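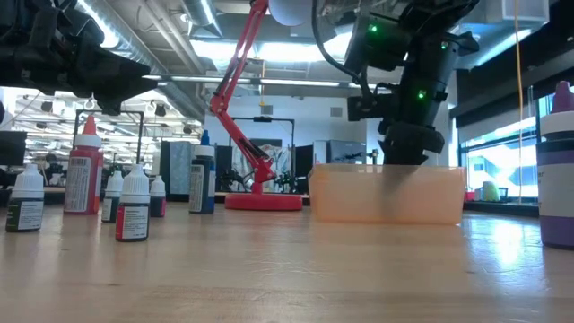
NEWS: PRODUCTS AND WORKSHOPS

Alier asks Dastitberg to face its bottle drawer

Alier, the home storage firm, will open its February tidying workshops in Dastitberg with a subject close to every kitchen table: small bottles that have been kept just in case.

The sessions deal with dropper bottles, squeeze bottles and anything else with a nozzle and print too small to read after dark. Guests bring their own, tip them out on a table and sort them under a decent desk lamp. Red bottles may stand next to blue ones. Alier takes no view on colour, having lost that argument at last year's workshops.

Each session lasts 30 minutes and takes up to 20 people. There are three steps: read the label, decide, and put what stays in a see-through bin. Reading the label is expected to take up most of the half hour.

The workshops will be held at the Kwiatkowski hall, built in 1781 and short of cupboards ever since. Places are free. Bins from the new Diltov range will be on sale at the door, and guests are under no duty to buy one, though staff will be standing quite near them.

Caps should be on tight before travelling. The hall floor was cleaned in January and Alier would like to be asked back.

Bookings: at the Alier shop counter, Dastitberg, until 3 pm.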